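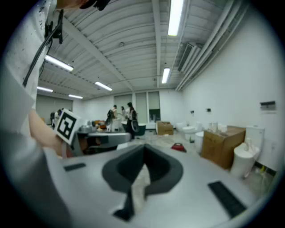 Pistodetti is a text dataset of police incident notices, coded for offence type, place, time and stage of inquiry. It holds 1263 notices issued as press releases or short bulletins, each kept as a plain text file with one row in an index table. Every notice was given a printed card for the sorting stage, marked with a notice number and not with a machine-readable pattern like the black square on the white card held in the photograph. The numbers are kept in the notice_id column and are the only link between the text files and the index.

Release: December 25, 2018
Maintainer: Yvonne Whitlock
Coding: Bradley Bickerstaff, Clive Sedgwick
Place names and checks: Raffaele Galli

Contents

notices/ holds the text files, UTF-8, one notice per file
index.csv holds one row per notice
codes.csv lists the 62 offence codes with short definitions
changes.txt lists edits made after the first release

Columns in index.csv

notice_id: number, unique
issued: date of issue as printed on the notice
offence: code from codes.csv; the most serious offence named in the text
offence_2: second code, may be empty
place: district or street, as far as the notice gives it
stage: one of appeal, arrest, charge, closed, unknown
linked: notice_id of an earlier notice on the same incident, may be empty
coder: BB or CS

Coding rules

Code what the notice says. Later court results and newspaper reports were not used. Where a notice says that officers are "keeping an open mind" about a death, the offence is coded as unexplained death, even if a later notice calls it murder. The later notice gets its own row and its own code, and the two are joined through linked.

Suspected gang involvement is not an offence code. It was tried as one in the March draft and dropped, as the two coders read phrases such as "believed to be known to each other" in different ways.

Agreement

Both coders worked through the same test batch before the main coding. They agreed on the offence code in 85 per cent of notices. Most of the differences were between robbery and theft from the person. Clive's reading was adopted and the batch was coded again.

Personal details

Names of victims, witnesses and suspects were replaced with [NAME]. House numbers were removed. Ages were kept. Descriptions of wanted persons were cut to sex, age and height. Please report any name that has been missed; the row will be withdrawn until it is fixed.

Known problems

13 notices have no date of issue. The issued field is empty for these.
Notices from the Pilkington district before the change of template are cut short at the second paragraph. The full texts could not be found.
"Kadadska" appears both as a street and as a district. Check the notice text before grouping by place.
The stage field is weak for fraud.

Use

The set is meant for work on the wording of public appeals. It should not be used to estimate crime rates. Many incidents never lead to a notice, and some lead to several.

The loading script was written by Lionel Dobson for Dastora and reads index.csv without changes. Older versions of the script fail on empty dates.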